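Thread a needle first time, every time

If you've ever sat under a lamp stabbing a bit of cotton at a hole you can barely see, this page is for you! I run the beginners' mending table in Lullow, and threading is the bit that puts people off before they've made a single stitch. It's a knack, and you can pick it up in an evening.

## What you need

- A needle with a long eye (the packets marked "crewel" or "embroidery" are the easiest)
- Ordinary sewing thread – I use a black polyester one from Stanero, 1000 metres on the reel, and it lasts for ages
- Small, sharp scissors
- A lamp you can move about

## Cutting and threading

1. Pull off 18 inches of thread. Longer feels thrifty, but it knots itself on the way through the cloth and you'll say rude words.
2. Cut the end on a slant with your sharpest scissors. Don't bite it! A chewed end splits into whiskers.
3. Pinch the thread between finger and thumb so that only the very tip shows. I mean the *very* tip – a couple of millimetres.
4. Now bring the needle down onto the thread. It feels backwards the first few times, but your pinch stops the thread bending away, and the eye slides over it.
5. Pull a good tail through, a third of the length or so.

Still no luck? Turn the needle round and try again. The eye is punched from one side, so one face is often a touch smoother than the other.

## Sorting out your light

This made the biggest difference to me. Put the lamp low and to one side, so the thread gets a bright edge, and hold your work over something plain. Dark thread wants a pale background and white thread wants a dark one. A tea towel over your knee will do nicely.
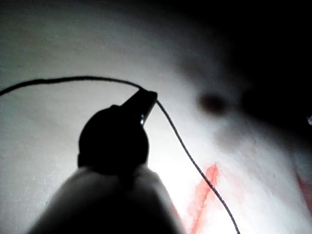 *Thin black thread against a brightly lit surface, with the light coming from low on the left.*

## Knotting the end

Wrap the thread once round your fingertip, roll it off with your thumb, then pull the little tangle down tight. Lovely! If it slips straight through a loose weave, roll a second one on top of the first.

Next time we'll do running stitch, so keep your needle handy and find a scrap of old shirt to practise on.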